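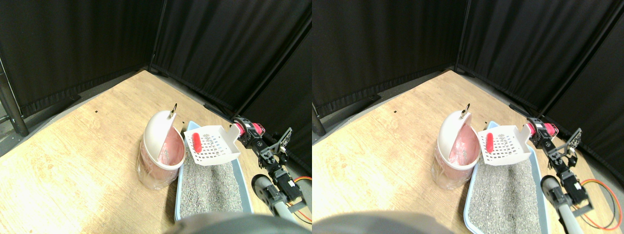
Abb. 1: Abfalleimer mit rosa Beutel, Deckel offen; rechts daneben die hellblaue Schale mit grauer Streu.

Grundkurs Tierpflege im Haushalt
Handout zu Einheit 2: Die Katzentoilette
Kursleitung: Gemma Blackburn, Waqas Rana
Stand: 30. Dezember 2025

Wer Einheit 1 (Fütterung) besucht hat, ahnt, womit wir uns jetzt beschäftigen. Was vorne hineingeht, will hinten entsorgt werden, und erfahrungsgemäß ist das Interesse an diesem Teil des Kurses geringer. Die Anwesenheitsliste geht trotzdem herum.

1. Aufstellung

Eimer und Schale gehören nebeneinander, wie in Abb. 1. Der Weg von der Schaufel zum Beutel soll so kurz sein, dass unterwegs nichts verloren gehen kann. Im Kurs arbeiten wir auf dem Tisch, damit auch die hinteren Reihen etwas davon haben. Zu Hause steht beides bitte auf dem Boden. Die Katze stellt man sich für die Übung vor, sie macht in dieser Form die wenigsten Schwierigkeiten.

Der Deckel wird geöffnet, bevor man zur Schaufel greift. Das klingt banal. Im Durchgang vom Mai standen trotzdem drei Teilnehmende mit voller Schaufel vor einem geschlossenen Eimer und überlegten, welche Hand sie noch frei hätten.

2. Der Beutel

Den Rand des Beutels rundum über den Eimerrand schlagen und glattziehen. Sackt er beim ersten Einwurf nach innen, war er zu klein oder man war zu faul. Die Farbe ist gleichgültig. Frau Blackburn findet Rosa freundlich, Herr Rana enthält sich.

Streu ist schwer. Ein Beutel, den man bis zum Rand füllt, hält genau bis zur Mitte des Treppenhauses. Also früher wechseln, zuknoten, in den Restmüll. Nicht in die Toilette, auch dann nicht, wenn es auf der Packung heißt, man könne es ja einmal probieren. Ob kompostierbare Sorten in die Biotonne dürfen, entscheidet die Gemeinde. In Hondbridge dürfen sie nicht, in Gasville wird noch beraten, und zwar seit längerem.

3. Die Streu

Wir behandeln nur die klumpende Streu, alles andere steht im Anhang, den wir nachreichen. Einfüllen: so tief, dass die Schaufel durchgezogen werden kann, ohne am Boden zu kratzen. Wer zu wenig nimmt, meißelt. Wer zu viel nimmt, fegt.

Langsam schütten und den Sack tief halten — Staub sinkt irgendwann, aber selten dorthin, wo man ihn haben möchte. Danach glattstreichen. Die Katze wird diese Arbeit nicht würdigen und binnen kürzester Zeit alles an eine Wand schieben.

4. Tägliches Sieben

Von einer Schmalseite zur anderen arbeiten, immer in derselben Richtung. Die Schaufel flach am Boden ansetzen, anheben, kurz rütteln, warten. Das Warten wird gern ausgelassen. Lose Streu fällt durch, der Klumpen bleibt liegen und wandert ohne Umweg in den Beutel. Zerbrochene Klumpen bitte vollständig einsammeln. Unterrühren gilt nicht als Reinigung, obwohl es optisch zunächst überzeugt.

Zum Schluss fehlende Streu ergänzen, Deckel schließen, Hände waschen. Schwangere lassen diese Aufgabe andere übernehmen und fragen im Zweifel in der Praxis nach (Toxoplasmose, siehe Einheit 4).

5. Vollständiger Wechsel

Alles ausleeren, mit heißem Wasser und mildem Spülmittel auswaschen, gründlich trocknen. Keine Duftreiniger. Was für uns nach Zitrone riecht, riecht für die Katze nach einem guten Grund, den Teppich zu benutzen. Zerkratzte Schalen ersetzen, in den Rillen hält sich der Geruch.

Der Eimer kommt am selben Tag dran, innen und am Deckel. Er wird am häufigsten vergessen, vermutlich in der Annahme, ein Abfalleimer sei von Natur aus entschuldigt.

6. Hausaufgabe

Eine Woche lang Protokoll führen: Uhrzeit, Menge (wenig/mittel/viel), Auffälligkeiten. Geht die Katze deutlich häufiger oder gar nicht mehr, ist das keine Protokollfrage mehr, sondern eine für die Tierarztpraxis, bei Katern, die pressen und nichts absetzen, sofort.

Wer keine Katze hat, übt mit Schale, Streu und einem Glas Wasser. Die Klumpen werden erstaunlich lebensecht. Einheit 3 dauert 60 Minuten und behandelt Krallen. Bitte lange Ärmel.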